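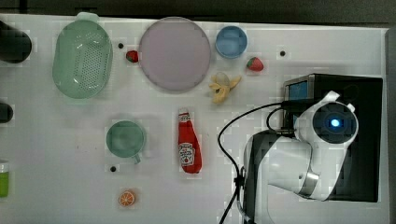 The customer reports that the Ollel Tabletop Arm Kit, on evaluation at the Irklow teaching kitchen bench, stops partway through stored pick routines and returns to its rest position without a fault message. The unit was supplied under the 20-day review arrangement and was installed by the customer's own staff using the printed guide. The kitchen object set was laid out on the white table for the check, with the mug in the middle and the ketchup bottle to the right of it, and the round indicator on the arm joint was lit blue, as was the small screen on the base unit. The guide lists blue as the normal state for both. The arm was therefore treated as powered and ready, and attention was turned to the stored routines and the cable.

Ticket number: 459
Product: Ollel Tabletop Arm Kit, evaluation unit
Site: Irklow
Opened: 6/5/25
Assigned to: Pravesh Le Roux, Product Support
Priority: Normal
Status: Closed -- customer to confirm in writing

Reported symptoms

1. The routine for the mug ends before the gripper closes.
2. The routine for the banana completes on most attempts but places the item short of the plate.
3. The routine for the toaster oven ends as soon as the gripper is above the appliance.

The customer states that none of these symptoms were present when the kit was first set up in April. The controller software was updated after that date. The customer could not say whether the saved routines were backed up before the update.

Support log

Entry 1. The customer was asked to export the event file and send it to Support. The file was received the same morning. It contains repeated entries with code 766, which is recorded when a saved position falls outside the permitted work area. Code 766 is written to the event file only and is not shown on the base unit. This explains the absence of a fault message.

Entry 2. The customer was asked to open the work area settings and read back the values. The height limit had been reset to the factory value of 200 mm. The customer's routines were recorded with a higher limit, which the toaster oven routine requires for safe clearance.

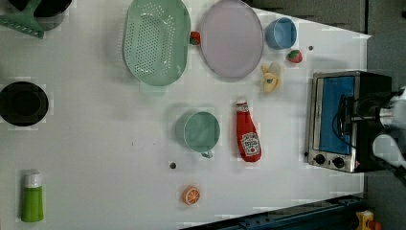
Entry 3. The height limit was restored to the customer's earlier value and the controller was restarted. The toaster oven routine was then run at reduced speed with a staff member at the stop button. The customer reported that it ran to the end. No new 766 entries appeared in the event file.

Entry 4. The mug routine still ended early. Review of the export showed that its approach position had been saved against the old table origin. The customer was instructed to repeat the origin procedure in Section 4 of the guide and to record the mug and banana routines again. The old versions were to be kept under a different name until the new ones had been accepted.

Entry 5. The customer asked whether the arm cable could be causing the short placement of the banana. Support advised that a cable under tension can pull on the arm at full reach, and that the loop should be left slack and clear of the objects. The customer adjusted the cable and recorded the routine again. Placement was reported as acceptable -- no measurement was supplied.

Entry 6. The customer asked whether the review period could be extended to make up for the lost time. This request has been passed to the Abdelaziz sales office, as Support has no authority over evaluation terms.

Resolution

The software update replaced the customer's work area settings with factory values. Settings were restored by hand and two routines were recorded again. No parts were replaced and no return was issued.

Actions outstanding

Support is to request that the update notes state that work area settings are not kept. The customer is to save a settings backup before any further update and to send written confirmation that all three routines run as expected. If code 766 appears again, the customer should reply to this ticket and attach a new event file.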